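The Shelf-Stable Pantry Gets a Second Look

For most of its history, the condiment shelf at the Tarnow Community Pantry was an afterthought. Canned vegetables, rice and dried beans arrived by the pallet and were sorted on the day of delivery. Dressings, sauces, relishes and spreads arrived in mixed boxes, a few jars at a time, and were placed wherever a gap could be found. Households collecting groceries on Thursday afternoons often passed them by.

That arrangement ended in September, when the pantry completed a review of how small jars and bottles are received, stored and offered. The review was led by Wanda Domański, the pantry's director of food programs, and drew on distribution records as well as interviews with member households. It covered 3,440 individual items in a category that had never before been recorded separately.

"We knew to the pound how much rice we gave out," Domański said. "We could not have told you whether anyone had taken a jar of mustard."

The findings were modest in scale but clear. Members wanted condiments, and many described them as the items that made plain staples worth cooking. What they did not want was to search for them. Jars stood two and three deep behind taller bottles, labels faced the wall, and products with labels in languages other than English had been grouped on a low shelf marked "Other."

The low shelf drew particular comment. Tarnow's membership includes families who cook from Polish, Cantonese, Mexican and Ethiopian traditions, and several of those interviewed said that the foods they recognized most readily were the ones they had to kneel down to find. Siu-fong Hung, a member for six years who now advises the pantry on purchasing, asked that the shelf be abolished altogether.

"A sauce is a sauce," she said. "Put it with the sauces. If I can read the label, I will take it, and if my neighbor cannot read it, she can ask me what it is for."

Her recommendation was adopted in full. Products are now arranged by use. Salad dressings stand with salad dressings, whatever the language on the lid, and cooking sauces are divided only between those that need heating and those that do not. Small cards at the front of each section give a plain description in four languages, with one suggestion for serving. Hung wrote many of the cards herself.

Storage presented a separate set of questions. The former shelving, inherited from a stationery store, was 11 inches deep, which suited boxed envelopes but allowed small jars to disappear behind one another. Horacio Garrido, who manages the building and its equipment, replaced the most heavily used section with shallower units from Cesport, a regional supplier of store fixtures. A stepped insert raises the back row so that its labels can be read over the front. Garrido considered sloping shelves of the kind used for canned drinks and decided against them after a trial in which glass jars struck one another whenever one was removed.

The new units hold fewer items than the old ones. Garrido regards this as an advantage. Under the former system a full shelf was taken as a sign of good order, and stock could remain on it well past the point at which it should have been offered elsewhere. A visible gap now prompts a restock from the back room, where cases are dated with a grease pencil on the day they arrive.

Particular attention has been given to size. The review found that households of one or two people frequently declined large bottles of dressing, having neither the refrigerator space nor the appetite to finish them once opened. Smaller jars were taken first, often within an hour of the doors opening. The pantry has since adjusted its purchasing to favor containers of 200 to 250 grams, accepting a higher cost per ounce in exchange for less waste in members' kitchens.

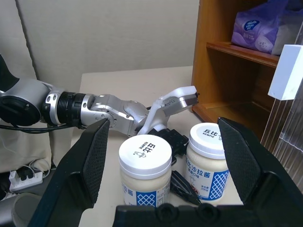

Creamy dressings have proved the most popular of these smaller items. Members reported using them well beyond the salad bowl: folded into boiled potatoes, spread on toast under a sliced egg, or thinned with a little vinegar and spooned over cold chicken. Hung's serving card for the sweeter style of Chinese salad dressing suggests diced apple, cucumber and cooked potato, dressed shortly before the meal. It has been copied out by enough members that a stack of printed slips is kept beside the section.

Once opened, such dressings belong in the refrigerator, and the pantry now says so on every card. Barbara Ostrowski, a retired school nutritionist who reviewed the text, found that advice on opened jars was the information members most often requested and the least often supplied. Her guidance is brief. Use a clean spoon, write the date of opening on the lid, follow the storage directions on the label, and discard any jar whose seal was broken before purchase or collection.

The new arrangement has also altered the way donations are accepted. Drop-off points at the Chmielewska branch library and the Pastow Street market carry a short printed list of the condiments most wanted that month. Donors are asked to bring unopened containers with a legible date and, where possible, to choose two small jars in place of one large bottle. Partly used items, which once made up a troublesome share of each box, have become uncommon.

Household paper goods were reviewed at the same time. Tissues and napkins, formerly kept in a closet and issued on request, have been brought out to open shelving. Members had been reluctant to ask for them. In the first month of open display, 103 households took at least one packet, compared with 48 in the month before.

Zuzanna Śliwiński, who coordinates the Thursday distribution, said the change had been felt most clearly in the pace of the afternoon. Members move along the shelves without needing to call for help, and conversations at the condiment section tend to be with one another. She has moved a small table to the end of the aisle so that bags can be set down while labels are read.

Work on the remaining sections will continue through the winter. Spices are next, and Hung has already asked for a second box of blank cards.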